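Bring back the long table

I moved desks again in January. Fourth time. Same office, same employer, same mug, new spot with a little number on it that I have to book on my phone before I leave the house. And I've had it. I want to make the case for the long shared table - the big plain one in the middle of the room, that nobody owns and everybody leans on - because I think we threw it out for dumb reasons and we keep paying for it.

Some background. I work in the Bendport office, two floors, a lot of carpet. When I started there was a table by the windows you could get the whole billing team around. People ate there. People dumped their coats there. You could spread out a paper map or a bad printout and three people would wander over and tell you what was wrong with it. Then came the redesign. Table out, pods in. A pod is a curved felt wall with a seat in it, and it makes you feel like a mushroom.

The pods cost more than the table did, by the way. I saw the invoice, which I was not supposed to see. $1174 each. We have 11 of them. The table got sold to a guy with a truck.

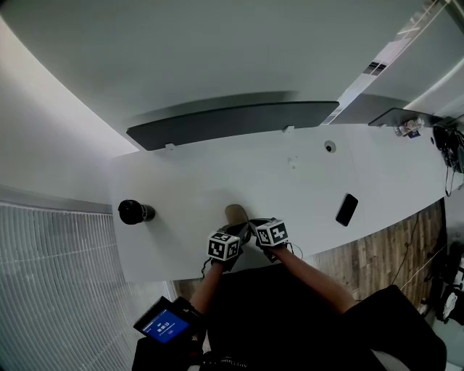
What bothers me isn't even the money. It's the theory. The theory goes, work is either "focus" or "collaboration", and you need a seperate piece of furniture for each one, and you walk from one to the other all day like a kid changing classrooms. I don't work like that. Do you? Most of my day is neither. It's half doing my thing and half hearing somebody else do theirs. Somebody sighs, you look up, you help for a minute, you go back down. Can't book that on an app.

Chanida Khunthong had the seat across from me for years, before all this. I learned the whole claims system from her and I don't remember one single training session. I just sat there. She'd mutter at the screen and I'd pick it up. When the new people come in now they get a video and a pod. Nice kids. They ask me things in chat that they would of figured out by lunch if they could see somebody's hands.

And yes, hands matter. I'll die on this one. So much of any job is watching how a person does it, what they pick up first, where they stop and squint. Cooks know this. My uncle ran a upholstery shop and the apprentices all stood at the same bench, on purpose, and the slow one stood next to the fast one.

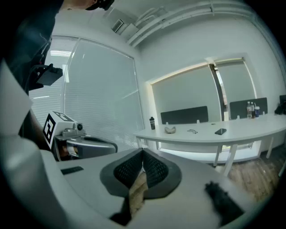

Up close. Dark clothes in the corner, that's somebody standing.

OK the other side, quick, because I can already hear it. Noise. Sure. Shared tables are loud and there's always one guy who takes calls like he's on a boat. Fine. Give him a room. Give everybody a room when they need one, I'm not against doors. What I'm against is making the door the default and the table a special event.

Second complaint, germs and crumbs. Wipe it down. It's a flat surface, it's the easiest thing in the building to clean. Have you ever tried to clean felt?

Third one is better and I don't have a great answer. Some people really do hate being looked at while they work. I believe them. My sister is like that, and she quit a good job at Keller over an open plan. So no, don't force it. But a table is a thing you can go to and leave again. Rows of desks with no walls are a different animal, and I think the table took the blame for the rows. People heard "open office" and pictured 3000 square feet of strangers typing.

Libraries got this right, long time ago. Big tables in the middle, little carrels on the edges, pick one. No app. The branch on Stoltar Street still has theirs and on a rainy afternoon every chair is full, kids and old guys with newspapers and somebody doing taxes. There's a reason they don't drift off to the carrels first. 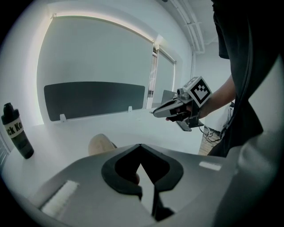 Also round the ends. Small point but I mean it. A square corner at hip height will get you every time, and the head of a square table turns into the boss seat whether you want it or not. With a rounded end you can squeeze in one more. Daza's, the lunch place down the block from us, has one that seats 8 if everybody likes each other, and it's always the first one taken. They have nicer booths! People walk right past the booths.

So that's my pitch to whoever picks furniture. Before you sign for another set of pods, put one plain table in the best light you've got and leave it alone. Don't brand it. Don't call it a hub. No sign, no sign up sheet. Put some outlets near it and see who's sitting there after a month.

I'd bet money on the new kids. And me, I'll be on the end by the window with my coat on the chair, so ask before you move it.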